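Skoseck Community Scorecard Kit

Item 149, boxed, 33 cards plus one guide

Skoseck sells this kit to town councils, employers and schools that want to know how women and girls are faring locally. You fill in the cards, add up the points and get a rating out of 1000. We stock it because customers ask for it. We have some doubts, and they are set out below.

What you get

The cards cover pay, schooling, health visits, safety and who holds office. Six of them deal with unpaid work at home, and those are the best part of the box. The questions are plain and people can answer them without a consultant in the room.

The guide is weaker. It tells you how to add up a score but says very little about who should be asked. A survey handed out at the Innes town hall in September will reach the people who go to the town hall — and they aren't the ones most likely to be missed.
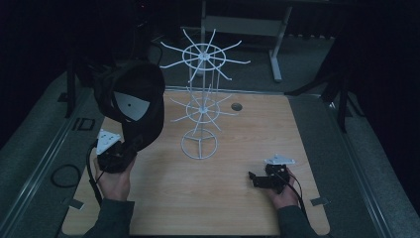
What the rating means

Less than the box claims. Fandness scored well on its first try and put the number on its website, yet the pay cards had been left blank. The kit lets you skip cards without losing points. We asked Skoseck to change that and were told it is "under review."

Should you buy it?

If you want questions to start a hard talk, yes. If you want a number for a press release, we'd rather you didn't. The Clolter edition has the same cards with a larger type size and costs more.

Returns accepted on unopened boxes only.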